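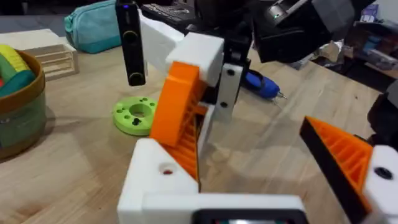 Two orange ribbed gripper fingers, open, with a second robot arm beyond.

Open day at the Werthorpe Court of Appeal

The Court of Appeal at Werthorpe opened its public areas and part of its registry in July. I attended the morning session, which started at nine and was meant for people with some interest in cross-border procedure: detention review, surrender requests and the service of documents abroad. The afternoon session covered family appeals and I did not stay for it.

Entry is through the Bustos Street door. Bags go through a scanner and phones may be kept but must be switched off on the upper floors. The wait was around 14 minutes. Visitors were then split into two groups, one starting in the registry and the other in Courtroom 6. I was in the registry group.

The registry handles incoming appeals for the whole district, including those sent up from the lower court at Zutivville. A detention appeal arrives electronically, gets a stamp showing the hour as well as the day, and goes into a separate queue from ordinary criminal appeals. The clerk showing us round explained that the hour matters for the time limit on the prosecutor's reply. If the appeal comes in after the registry closes, the stamp shows the actual hour of receipt but the limit runs from the next opening. Paper filings are still accepted at the counter. They are scanned, the paper copy is sealed, and the scan becomes the working document.

Most detention appeals here are decided on the papers. An oral hearing can be asked for, and the request has to say which point cannot be dealt with in writing. A party who is outside the country may be represented by counsel alone. We were shown a blank decision form, which has separate boxes for the strength of suspicion, the risk of flight and proportionality. The third box was added when the form was last revised, and the judges must now fill it in even where they uphold the order without changes. 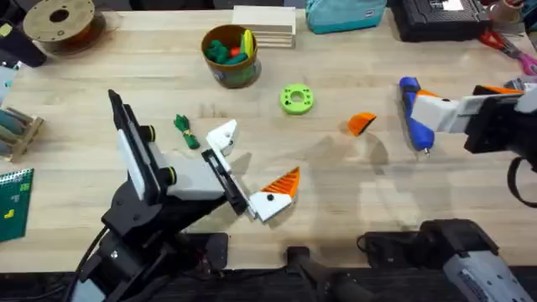

Interpreting came next. The court keeps its own list and books from it directly. Where no listed interpreter is free, the registry may use the remote service run from Killaditz, with sound only or with sound and video. Written translation of a surrender request is charged to the requesting state under some agreements and to the court under others. A table on the registry wall sets out which is which. I would have liked a copy, but it is not on the court's website and the printed sheets had run out.

Courtroom 6 has 125 public seats, with the press bench at the side. When a hearing is closed in part, the public leaves by the rear door and is called back by a bell in the corridor. The operative part of the decision is always read in open court. The full reasons follow in writing and can be ordered from Room 201, by case number only. A search by the name of a party is not possible for people outside the case.

Questions were taken at the end for half an hour. Someone asked whether an upheld detention order can be challenged again. It can, with leave, and a fresh application may be made to the first court if the circumstances have changed. There is no fixed waiting period between applications. The court would not discuss pending cases, and two questions were turned down on that ground.

Step-free access is by the side door, where there is a bell. The canteen was closed to visitors. Booking for the next session is through the registry counter or by post.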